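Week 6: Rules we write for demonstration work, and which ones earn their place
Course notes, Shiuli Bandara
October 2018

Read the Gikside bench rules before the session. They run to 2 pages. Then read the Hekska ones, which run a good deal longer and in my view say less.

Last week we ended on the question of what a rule is for when the arm is not moving. Most of the safety documents you will meet at work assume a powered arm behind a fence. They talk about stopping distance, reach and lockout. Collecting demonstrations by hand is a different job. A person holds the grippers, the person supplies the force, and the worst that usually happens is a pinched finger or a ruined recording. People then borrow the fence-and-lockout rules anyway, and you get a checklist that everybody signs and few people read.

I don't say throw them out. I say ask of each line: what would go wrong without it, and would the line have stopped it?
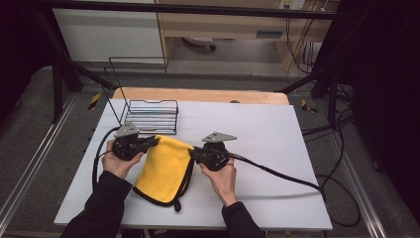 Cable rules are a good place to try this. The Hekska text says cables must be "managed at all times." Managed how? By whom? You can't check a rule like that, so you can't break it either, and after an accident it will be read whichever way suits the reader. Gikside does better: no cable may cross the part of the table where the object is handled. Fine, but test it against a two-handed fold. With a yellow cloth held at its upper corners, one gripper's cable curves down the left side and the other runs diagonally across the tabletop to the right. Is that second cable in the handling area? It depends on where the cloth goes next, and the rule doesn't say who decides. I would want a line marked on the table before I called this a standard.

Now the clear table rule. Both texts ask for "only task objects" on the surface. A dish rack is clutter in one task and the whole point of another. If the task sheet doesn't list the objects by name, the rule has nothing to stand on. Abeysekara fixed this by putting the list on the sheet itself, and I have yet to hear a good argument against it.

Markers. Everyone says don't move them. Almost no one says how you would know that one had moved. In the Wollora set there were 3188 recordings, and 2770 were kept after review. The report blames "operator error" for the rest. I have read it twice and can't find what the operators did wrong. I suspect a good share of it was setup drift — but I can't show that, and neither can they, as the setup was checked once in January and then left alone. A check every 500 recordings would have told us something.

For next time: pick four rules from either text. For each, write down what a person standing at the table would look at to decide pass or fail. If you can't, rewrite the rule or strike it, and be ready to defend the strike. One page, typed. Please don't send me a risk matrix.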